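작업 노트 / 시뮬레이션 평가
4/5/24
작성: Elfriede Rieger
공유: Selma, Ramiro, Bastian

Evari 욕실 팩 체험판 검토, 둘째 기록

어제 이어서 씀. Nundell에서 보내온 Evari 욕실 팩 체험 라이선스로 파지 과제를 돌려 보는 중이다. 살지 말지는 Ingeborg가 정하고, 나는 쓸 만한지 아닌지만 적어 주면 된다. 라이선스 기간은 90일. 설치는 Bastian이 이미 해 두었고 내 쪽에서는 경로 설정만 고쳤다. 설명서에 적힌 자산 폴더 이름과 실제 폴더 이름이 다르다. 대문자 하나 차이인데 리눅스에서는 바로 오류가 난다. Nundell에 문의 메일 보냄, 아직 답 없음.

1. 장면 불러오기

욕실 팩 기본 장면은 문제없이 열린다. 처음 열 때 한참 걸리고 두 번째부터는 빠르다. 충돌 메시를 처음에 한 번 만들어서 캐시에 넣는 것 같다. 캐시 위치를 바꾸는 옵션은 못 찾았다. 공용 서버에서 쓸 거면 이게 걸린다. 홈 디렉터리 용량 제한 때문에 Ramiro 계정에서는 캐시 쓰기가 실패했고, 심볼릭 링크로 우회했다.

물체 배치는 설정 파일에서 시드로 정한다. 같은 시드면 같은 배치가 나온다는 것은 오전에 확인했다. 렌더러를 바꿔도 배치는 그대로다. 이 부분은 지금 쓰는 Edov 환경보다 낫다. Edov는 렌더러를 바꾸면 난수 순서가 밀려서 매번 배치를 따로 저장해야 한다.

2. 파지 과제

과제는 휴지심 크기의 짧은 원통을 위에서 내려가 집는 것. 그리퍼는 두 손가락짜리 기본 모델을 그대로 썼다. 접근 자세는 팩에 들어 있는 예제 스크립트 값을 썼고, 높이만 조금 낮췄다. 원통이 변기 뚜껑 위에 바로 놓이는 배치는 쉬운 편이라서 휴지걸이와 겹치는 시드만 골라서 돌렸다. 이런 배치에서 손가락이 걸이에 먼저 닿는지가 궁금했다.

원통이 걸이 고리 위에 비스듬히 걸쳐 있으면 손목 각도를 원통 축에 맞춰야 한다. 예제 스크립트는 물체의 위치만 읽고 방향은 읽지 않는다. 그래서 손목이 늘 같은 각도로 내려온다. 스크립트를 고쳐서 방향도 읽게 했는데, 원통은 축을 중심으로 돌려도 같은 모양이라 각도가 가끔 반대로 뒤집힌다. 손목이 반 바퀴 돌아 버리는 경우가 여기서 나온다. 각도를 반 바퀴 범위 안으로 접어 넣는 코드를 추가했다. Selma가 예전에 서랍 손잡이 과제에서 쓰던 함수를 그대로 가져왔다.
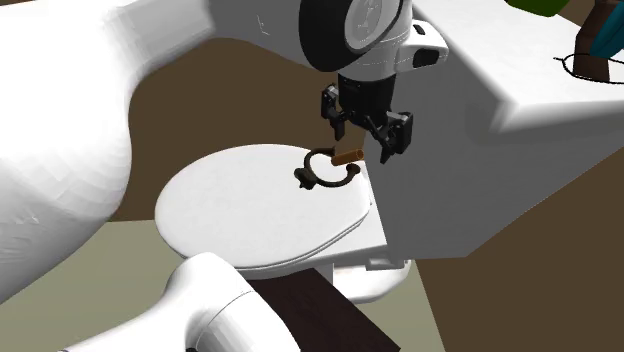
3. 접촉 계산

1,000회 반복으로 돌렸다. 그중 41회가 중간에 멈췄다. 로그를 보면 멈춘 경우는 거의 다 같은 메시지다. 접촉점이 한꺼번에 많이 생기면서 풀이기가 제한 횟수 안에 수렴하지 못한다는 내용. 고리 모양 걸이의 충돌 메시가 원인으로 의심된다. 곡면을 잘게 나눈 볼록 조각 여러 개로 만들어 놓았는데 조각끼리 경계가 겹쳐 있다. 원통이 그 경계에 걸치면 접촉점이 양쪽에서 다 잡힌다.

해 본 것:
- 시간 간격을 절반으로 줄임. 멈추는 횟수가 줄지만 전체 시간이 길어져서 실용적이지 않다.
- 접촉 여유값을 키움. 원통이 걸이에서 살짝 떠 보인다. 학습 데이터로 쓰기에는 찜찜하다.
- 걸이 메시를 직접 다시 나눔. 짧게만 돌려 봤고 그동안은 멈춤이 없었다. 횟수가 모자라서 결론은 보류.

세 번째가 맞는 방향으로 보인다. 다만 사는 쪽에서 자산을 다시 손봐야 한다면 그 시간도 비용에 넣어야 한다. 욕실 팩에 고리나 손잡이처럼 구멍 있는 물체가 더 있으니 같은 문제가 다른 데서도 나올 수 있다. 전부 확인하지는 않았다.

마찰 계수는 물체마다 따로 지정할 수 있다. 기본값은 모두 같다. 변기 뚜껑과 종이 재질이 같은 마찰을 쓰는 것은 이상해서 임의로 나눠 넣었다. 넣은 값은 설정 파일 주석에 적어 둠. 측정한 값이 아니니 그대로 인용하지 말 것.

4. 렌더링

재질은 단순하다. 흰색 면은 매끈하게 나오고 음영도 부드러운데, 그림자가 약해서 깊이감이 부족하다. 조명 설정을 바꾸는 항목이 있기는 하지만 체험판에서는 잠겨 있다. 정식판에서 열리는지 Nundell에 확인할 것. 우리 비전 모델이 그림자에 꽤 의존하고 있어서 이 항목은 중요하다.

로봇 몸체가 카메라 앞을 크게 가리는 시점이 있다. 카메라 위치를 옮기면 해결되지만 예제 스크립트의 카메라는 로봇에 붙어 있는 것으로 정의되어 있어서, 고정 카메라를 쓰려면 따로 추가해야 한다. Bastian이 추가하는 방법을 안다고 하니 월요일에 같이 볼 예정.

5. 비교 메모

Van Dijk 쪽 패키지도 후보에 있다. 데모 파일만 받아 봤고 아직 돌리지 못했다. 파일 형식이 달라서 변환이 필요하다. 변환기는 Ramiro가 만들다 만 것이 저장소에 있는데 관절 한계값을 읽는 부분이 비어 있다. 그 부분만 채우면 쓸 수 있다고 함.

지금까지 Evari에 대한 내 의견:
배치 재현성 좋음. 예제 스크립트는 출발점 정도로만 쓸 것. 걸이 충돌 메시는 그대로 쓰기 어려움. 문서는 오래된 부분이 섞여 있음. 지원 속도는 답장이 와야 알 수 있음.

Ingeborg는 좌석 수를 물어봤다. 동시 사용이면 2석으로 시작해도 될 것 같다. 학습용 대량 실행이 좌석을 차지하는지는 계약서에 안 나와 있다. 이것도 메일에 추가함.

다음에 할 일
- 다시 나눈 걸이 메시로 같은 횟수 반복 (주말에 걸어 두기)
- 멈춘 시드 목록을 공유 폴더에 올리기
- 고정 카메라 추가, Bastian과
- Ramiro 변환기의 빈 부분 확인
- 조명 옵션, 좌석 계산, 캐시 위치에 대해 Nundell 답변 받으면 여기에 덧붙이기

추가 (오후 늦게): 반복 실행 걸어 놓고 감. 로그는 날짜 이름 폴더에 쌓인다. 디스크가 차면 오래된 렌더 결과부터 지워도 됨. 설정 파일은 지우지 말 것.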